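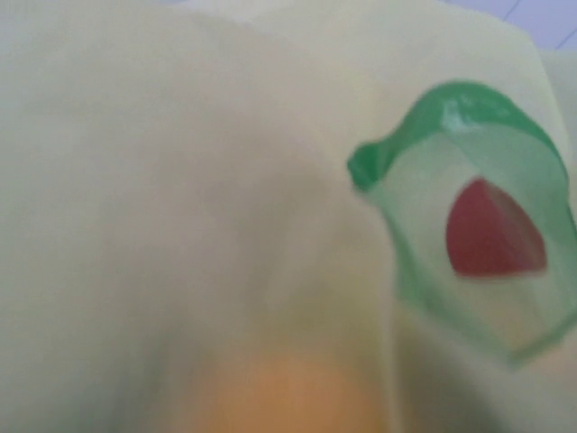

Unit 5: The Small Ensemble as a Working Unit

Popular Music Performance, second-year stream
Handout to be read before the Tuesday seminar

Scope of this unit

The previous unit dealt with song form. This one turns to how small bands organise their rehearsal, writing and credit. Students are expected to have listened to the set recordings by Olel and Pronberg beforehand, at least twice, and to bring their listening sheets.

5.1 The rhythm section and authorship

Copyright practice has traditionally treated melody and lyrics as the song and everything else as arrangement. For bands that write by playing together, this division can be hard to apply. A drum pattern may come before any chord or word, and the finished piece may depend on it.

Olel is a trio of bass, drums and voice. On its second album all pieces are credited to the three members equally, whoever brought the first idea. Pronberg, a quartet, credits each piece to the member who brought it to rehearsal, with a separate arrangement credit for the whole group. Students should be able to explain what each method means for income when a member leaves.

5.2 Rehearsal as composition

Three terms will be used in the seminar.

Open rehearsal: playing without a fixed plan, normally recorded from start to finish.

Sorting: listening back and marking passages for further work. Sorting should take place on a different day from the playing.

Fixing: agreeing on the length, order and ending of a piece. Many groups leave the ending until last, and it shows in performance.

The rehearsal log kept by Olel for its second album lists 291 marked passages, of which 11 became finished pieces. Students often find this proportion discouraging. It should be read together with the log's comments, which show that many of the unused passages were folded into other pieces as bridges or introductions.

5.3 Replacing a member

A new player inherits parts written by somebody else. The group must decide whether those parts are to be copied, adapted or rewritten. When Pronberg changed drummers, the older pieces were kept close to the recordings for one touring season and then opened up for change. Compare the studio and live versions of "Stostedau", paying particular attention to the hi-hat in the second verse and to where the bass enters after the break.

5.4 Volume and balance in small rooms

The drum kit sets the working level in an untreated room. Amplifiers should be brought up to the kit and the voice placed last. If the voice cannot be heard at that point, the amplifiers come down before the vocal channel goes up. Hearing protection is compulsory in all practice rooms.

Reading

Jurić, Sharing the Song: Credit and Labour in Small Bands, chapters 2 and 5. The library copy is held at shelf 678 and may be borrowed overnight only.

Seminar task

In your practice groups, record one open rehearsal of thirty minutes. Sort it on a later day and fix one passage of no more than two minutes. Submit the recording with a one-page log signed by every member. The log must state how the piece would be credited and on what grounds.

Groups that have changed members during the term should note this at the top of the page.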